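Comparing grippers in simulation

Vendors love a clean demo. I don't trust them, so clutter the table first.

1. Park the gripper low, beside something flat like a tablet. Thin objects show up bad finger models fast.
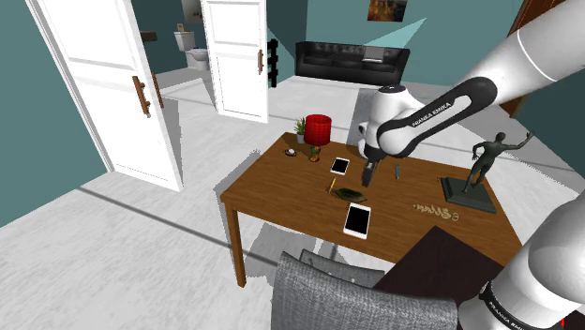

2. Run 20 grasps per gripper, same seed. Drollard's defaults flatter everyone – turn friction down.

3. Switch to a side camera and check the finger gap before each descent.

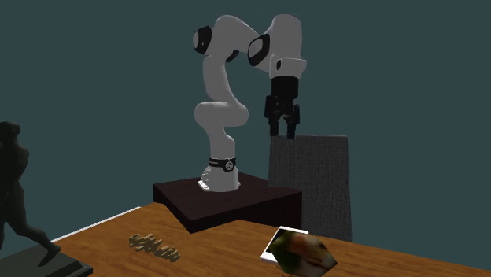 Log every miss, including the dull ones. A score of 20 out of 20 makes me recheck the contact settings.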